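Search this site Search Go
Courses Handouts Archive Contact

Handout 3: Demonstration Visit, Simulated Tabletop Manipulation
Posted Tuesday, March 6, 2018 by Kausar Mohmand
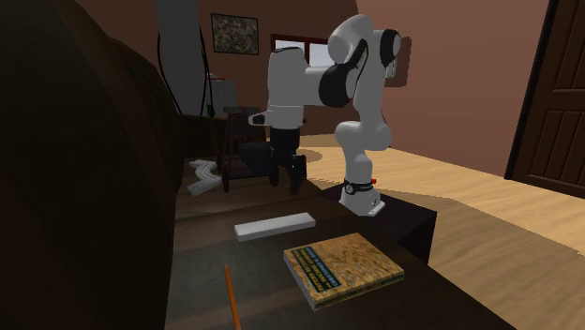
Why does a manipulation course spend a full session on a simulator before anyone touches an arm?

Most of the errors students make in the first weeks are errors of frames, units and limits, and a simulator shows all of them at no cost. A wrong sign in a transform sends a simulated hand through a tabletop. The same mistake on hardware ends in a protective stop or a bent finger. The simulator also permits exact resets, so two groups can compare controllers from the same starting state.

1. Purpose of the visit

The section will attend the open day at Dorkia, in the ground floor demonstration room. The host group maintains a simulator called Grirovus, which loads a robot model, a room model and a set of loose objects, then steps physics and rendering together. Students will watch a prepared session and then work at the terminals in pairs. Arm hardware is not part of this visit.

Bring the notes from Handout 2 (homogeneous transforms) and a pencil. The worksheet is on paper and is collected at the door.

2. The living room task

The session uses a domestic room. The arm is fixed to a stand beside a wooden table, with a sofa close by on the other side. The objects of interest on the table are a white rectangular block, a closed hardcover book and an orange pencil. The hand points downward and is held high above table height.

Terms used in the session:

World frame. Fixed to the room, z up. All object poses in the log are given in this frame.

Base frame. Fixed to the round base of the arm. The arm does not travel, so the transform from world to base is constant for the entire session. Compute it once and store it.

Tool frame. Fixed to the hand, origin between the fingertips, z along the approach direction. When the hand points down, tool z is opposite to world z. Last year's class lost more points on this than on everything else combined.

Object frame. Origin at the geometric center of the object. For the block this is also the center of mass, provided density is uniform, as it is in the supplied model. For the book the host group sets the center of mass separately.

3. Why these objects

The block is the reference object. It has parallel faces, it is convex, and its pose can be recovered from four corners. If a group cannot pick the block, the fault is almost always in the transform chain and the grasp planner should be left alone.

The book is harder. Lying flat, it offers a low side profile and a wide top face. A parallel grasp across the full cover requires the finger opening to exceed the cover width, so check the opening in the model file before planning one. The usual alternatives are to pinch the edge after sliding the book past the table edge, or to push it without lifting. Pushing is acceptable for full credit on Part B if the final pose is within tolerance.

The pencil is thin and can roll. Contact solvers handle thin rigid bodies poorly at large time steps, and a thin object may jitter or pass through a finger. Treat any strange pencil result as a solver question first. Reduce the step, rerun, and compare.

4. Phases of the demonstration

The presenter runs the block pick in the following phases. The state name appears in the left column of the log.

HOME: joint targets at the stored posture, hand clear of the table.
PREGRASP: tool origin above the object center, tool z down, fingers open.
DESCEND: straight line in world z, orientation held fixed.
CLOSE: fingers commanded to close under a force limit.
LIFT: reverse of DESCEND.
PLACE: same as DESCEND with a different target, then open.
RETREAT: straight up, then HOME.

DESCEND is a Cartesian motion and HOME is a joint motion. Do not mix them. A joint interpolation from HOME to the grasp pose does not produce a straight line, and the hand will usually sweep the neighboring object on the way down.

Before DESCEND the block's yaw has to be read and the wrist turned to match. An object set down by hand, or by a random placement routine, is seldom aligned with the table edge. If the wrist is left at zero yaw the fingers close on opposite corners and the block rotates during CLOSE. This rotation is real physics and is no fault of the simulator.

5. Reachability and furniture

The stand sits directly at the table, which is good for reach and bad for elbow clearance on some near targets. Run the inverse kinematics for each object and record every valid solution, including the ones you reject. For each rejected solution give the cause: joint limit, self collision, or collision with furniture.

The sofa counts as furniture. It has no role in the task but it is in the collision model, and a plan that clears the table and clips the sofa is a failed plan. Groups that delete the sofa from the scene file to save time will be asked to put it back.

6. Rendering

The cameras in Grirovus are simulated too. Part C asks for a pose estimate from a rendered view. Two cautions apply.

First, brightness varies strongly across a room of this type. White robot surfaces may be well lit while furniture near the camera sits in shadow. A single global threshold chosen on the arm will fail on the table. Use local thresholds or work in a cropped window around the object.

Second, rendered texture is not a substitute for a real surface. The course software Cai, used in Part C, was tuned on rendered views and its confidence values should not be quoted for real ones.

7. Log format and record numbers

Each group receives one copy of the prepared session log. Record 1227 is the last record before DESCEND begins. Record 1328 is the first record after LIFT ends. All of Part A is answered from the records between these two. Joint angles are in radians, lengths in meters, and quaternions are written scalar first. The plotting package Kernex expects scalar last. Convert before plotting.

8. Worksheet

Part A. From the log, plot tool height against record number. Mark the start and end of CLOSE. State whether the orientation was held fixed during DESCEND and give the largest deviation found.

Part B. Write a phase list, in the format of section 4, for moving the book to a new position on the table without disturbing the other two objects. State your assumptions about friction.

Part C. Estimate the yaw of the block from a rendered view and compare it with the value in the log. Report the difference with sign. Repeat with the lamp in the model switched off, and comment on the change if there is one.

Part D. Run the pick with three time steps of your choice. Report which phases changed and which did not.

9. Practical notes

Sign in at the front desk under the course name. Terminals log out when idle, so save to the shared folder before the break. The file server drops names with spaces in them. Food stays in the corridor.

Students who missed the January safety briefing may attend this visit, as no hardware will be powered. They may not attend the next one until the briefing is made up.

Comments (4)

dpr_west
In section 7, is record 1328 included in Part A or excluded? "Between" could be read both ways.

K. Mohmand
Excluded, and 1227 as well. If you already included them, leave the plot as it is and write a note on the sheet.

tallis
The scalar first / scalar last thing cost our pair an hour. Could the converter be linked on the course page? We ended up writing our own and it had a bug in it.

mreyes4
For Part B we assumed the same friction for the book on the table and the fingers on the book. The push works but the book turns a bit at the end. Is it enough to correct the yaw with a second push, or does it have to be one motion?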